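The Spectacles Table

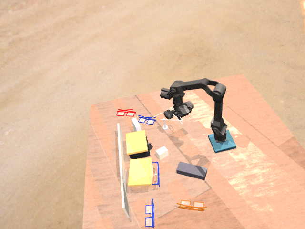 Thu Trình had sorted glasses at Drurkside for 16 years when the arm was bolted down at the end of her table. It came from a firm called Stita. The men who fitted it were polite and left before lunch.

Donated glasses came in by the sack, mixed up with whatever else people had thrown in. Thu used to take each pair, fold it, look through it and put it in a tray. On a good day she did 1000 pairs. In its first full week the arm managed 1355 in a single shift, and the figure was written on the board by the kettle.

Her job now was to spread things out for it. It did badly when frames lay on top of each other, so she moved them apart. When it stopped with its gripper hanging over a pair, she pressed a button and it tried again.

"Do you mind it?" asked Katia Cocco, who had the next table and still did hers by hand.

"My wrists don't hurt," said Thu.

That was true. She had stopped wearing the strap in March. But she had also stopped looking through the lenses, and she missed that more than she'd expected. She used to guess at the people. Thick lenses with a chewed arm had been a schoolchild. A pair with paint on the bridge had been somebody who did their own ceilings.

The manager, a man sent over from Grasso, told them in the canteen that there would be arms on all the tables by winter. There were 27 tables. He said no one would be let go, and that people would be moved to packing. Katia asked how many packers were needed. He said he would find out.

He hadn't found out by the end of the month. Katia started looking at jobs at the laundry, where the bus was better.

One afternoon, a little before four, the arm stopped over a child's pair and wouldn't go on. Thu pressed the button twice. Then she reached under it, took the glasses out and held them up to the window. The car park went small and bent.

"Long-sighted or short?" said Katia.

"Short," said Thu. "Very." She folded them, put them in the tray herself and pressed the button for the next pair.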